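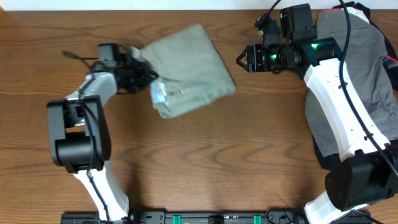
Session Four: Caring for Cotton and Linen at Home

Welcome back, everyone, and thank you for being so patient last week while I hunted for my notes. Tonight we leave stain removal behind (I know, some of you could happily talk about gravy for another month) and turn to ordinary washing, drying and pressing of plant fibers. Cotton and linen are cousins. Both are mostly cellulose, both are stronger wet than dry, and both wrinkle if you so much as look at them.

The wrinkling is worth a minute of your time. Inside the fiber there are long chains held to one another by weak bonds, and water and warmth let those bonds come apart and settle again in a new position. If the cloth happens to be bunched up while it dries, the new position is a crease. Pressing is the same thing done on purpose, with the cloth held flat, and once you have that in your head most of the advice on laundry starts to make sense.

Before you wash

Close zippers, empty pockets, and turn dark things inside out. Read the care label, even on something you have owned for years. Weigh a typical load once, just once, on the bathroom scale, and you'll have a much better feel for how full your machine really is. An overfilled drum can't rinse properly, and the leftover detergent makes cotton stiff.

For colored cotton I wash at 30 degrees Celsius, and I keep the hot cycles for towels and sheets. A spin of 1000 turns a minute suits most cotton. Linen I like to take out a little wetter, with a slow spin, and give a good hard shake.

Shorts and trousers

Cotton twill holds a fold stubbornly, most of all at the hem and along the inside seams, where several layers lie on top of each other. Smooth those places by hand while they're damp. Lay the garment down, pull gently at the waistband and hem, and run your palm outward from the seams. Ten seconds of this can save you a good deal of ironing!
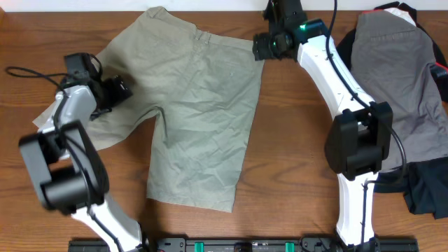

Helmut Reinholz wrote to me after the last session that he never irons twill dry, and that a spray bottle and a short wait do more for him than any amount of steam. I've since tried it his way, with five minutes of waiting, and I'm quite converted. Do keep the spray fine, though, as big drops can leave marks on a dark color.

Press the pockets and waistband first, then the legs, and let everything cool before you fold it. Warm cloth is still willing to take a new crease, and the bottom of a full drawer will gladly give it one.
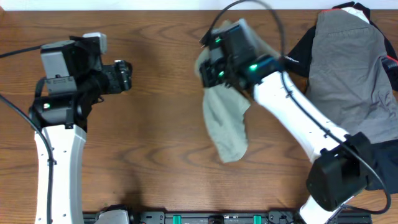
For next time

Bring one cotton item and one linen item, washed but not pressed, and a small towel. Please also copy out the care labels, symbols and all, so we can go through them together at the start.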